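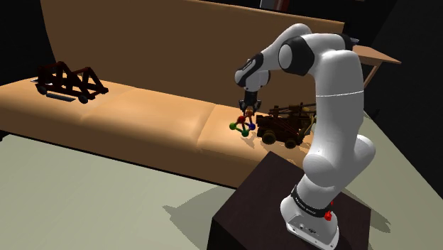 Is the Trullemar 2 tent suitable for a week of hut-to-hut walking with the odd night out at altitude?

For two nights out of seven it is adequate. For continuous use above the tree line it is too heavy for one person to carry and too draughty at the foot end.

I used the tent on the Drundholm ridge route in September, starting from the car park at Plakham and finishing at the lower reservoir. The route is 21 km between road ends if the north variant is taken, with one unavoidable climb to the saddle at 1,195 m. Camping inside the park boundary is allowed only above the signed line, between dusk and 9 am, and tents must be down by then. Pitching speed therefore matters more here than floor area.

Pitching

The inner goes up first on two crossed poles. The fly is thrown over and clipped at four corners. The pole ends are colour-coded, but the grey and the silver are too close to tell apart by head torch. I marked one with tape after the first night. The corner clips can be worked in thin gloves. The side guys need both hands and bare fingers.

The inner-first arrangement is a drawback in rain. On the saddle the floor was wet at the windward end before the fly was on, and I mopped it with a cloth. Soler, who make the tent, sell a separate footprint that allows the fly to be pitched first. It should be in the bag to begin with.

Wind and condensation

The saddle is exposed to the west and the flat ground there is limited. With the narrow end into the wind the poles flexed but kept their shape. Turned side-on, as I had it on the second night for want of a level spot, the fly pressed against the inner near my shoulder and passed moisture through.

There are two vents. The upper one has a stiffened hood and stays open. The lower one relies on a hook and loop tab that came undone twice. Condensation was moderate with one person inside and heavy with two. Birgit Ehlers, who walked the last stage with me, slept on the lower side and had a damp sleeping bag from the knees down.

Pegs and ground

The supplied pegs are round wire and of little use in the thin soil over rock near the saddle. V-section pegs held better. At the Plakham end the ground is peat and any long peg will do. Carry a mixture.

Packing

The stuff sack is generous, which I count in its favour. The tent went back in wet without a struggle. The poles are slightly longer than the width of a normal rucksack and have to travel upright in a side pocket.

Wear

One guy line has frayed where it passes through the slider. The floor has no holes, although the pitch by the reservoir was stony. The door zip runs smoothly in one direction and catches on the storm flap in the other - holding the flap back with a thumb cures it.

I will keep it for valley sites and for shared trips where the weight can be split. For the full ridge I would take a single-skin shelter and accept the smaller porch.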